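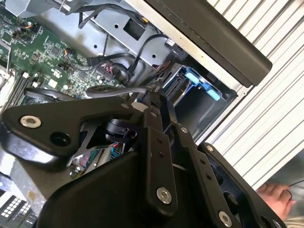 The green motherboard inside an open computer, with its row of memory slots.

What's Inside a Desktop Computer?

Take the side panel off a desktop computer and you find a metal case full of parts. The biggest board is the motherboard. Every other part connects to it, some by cable and some by slot. The long, thin slots hold memory — the place where a computer keeps what it is working on right now.

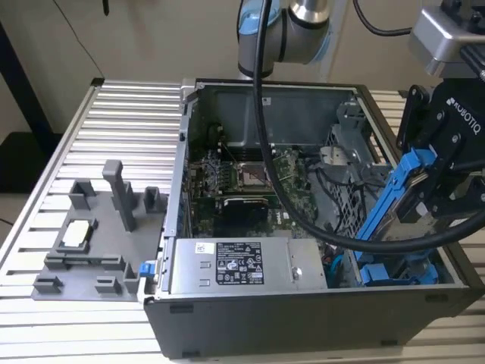
A hard drive in its blue tray, at the drive bays. The silver box is the power supply.

The power supply takes electricity from the wall and passes it to the other parts. A hard drive stores your files, even when the computer is off. It sits in a tray that slides into a space called a bay.

Ask an adult before you open a computer, and unplug it first.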